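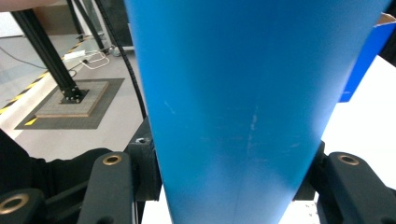

An open day at the Drirncombe water office
3 min read

I went along to the open day at Drirncombe on 2023-02-23, mostly to hear how the new billing arrears scheme is getting on, and partly (I admit) for the tour of the pumping hall, which I'd been promised for years! Rhonda Marchand met us at the gate and kept nearly 30 of us moving through the drizzle with great good humour.

The talk came first. Households on the scheme pay off old water debt in small monthly amounts, and their supply stays on while they do. There are 241 of them so far, out of 1,100 who were sent letters, and Rhonda would dearly like that second letter to be written in plainer words – so would I, having read it twice.
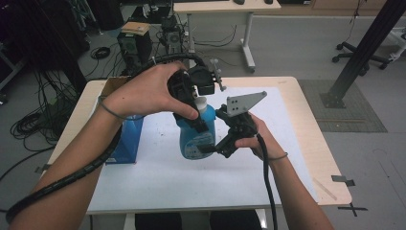

The pumping hall

Down the iron steps, then, and into a lovely deep hum. Abílio Magalhães has looked after the pumps since they were put in, and he talked us through a night shift so fondly that we overran and had to hurry our tea. The oldest pump goes in May, and he's quite sad to see it off.
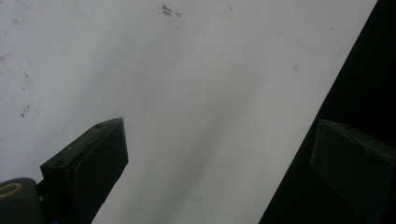
Can you join the payment scheme if you rent?

Anyone whose name is on the water bill can apply, tenants included. Ring the office or call in at the front desk with your latest bill, and ask for Mafalda Prata's team.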